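I got to Catton a little after 10, when the morning coffee was gone and the snack shelves were half stocked. Fionnuala Mac Suibhne was already up to her elbows in a carton of potato chips and waved me over with her foot. She runs the practice shop, a pretend corner store where people learn checkout before they go anywhere near a real line of customers, and she talks the way she works — fast, and usually about two things at once.

"Everybody thinks cans are the hard part," she told me. "Cans are easy! Cans sit there. Chips are what I worry about."

I said I'd never given a bag of chips a second thought at the register. She looked at me with real pity.

"It's mostly air, right? So you grab it in the middle and it crackles and slides and the label folds in on itself. Hold it by the top. Let it hang. Then you can see your barcode."

Her favorite bag for lessons is the loud pink kind, partly for the color (she can spot it from across the room) and partly for the crinkly front, where a label can end up in a valley between two wrinkles. She has gone through 15 of them since October. The contents get eaten, she admitted, mostly by her.

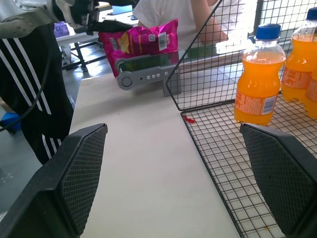 The pink chips, held by the top edge over the counter, barcode label on the right.

The counter itself is a long white table that Fionnuala bought for 40 dollars when a bakery closed. It scuffs if you so much as look at it, and she has quit fighting the marks. "I wipe it down at lunch and again when we close up. What's left after that can stay."

I asked what she tells somebody on their first day. She thought about it while flattening the empty carton with her knee.

"Go slow. I had Po-yen Kwok in here last spring, and he wanted to be quick from the first minute. Chips everywhere! So I made him do 100 bags, one after another, no rushing. He hated me by bag 40. Now he works weekends at a grocery and he sends me pictures of his snack aisle."

She'd like a proper shelf next, something deep enough that the family-size bags don't tip out onto the floor. She has her eye on one from Mogensen but thinks the price is silly, and she spent a good while telling me how silly. Then another carton came in, and she handed me the box cutter and told me to start with the tape on the long side.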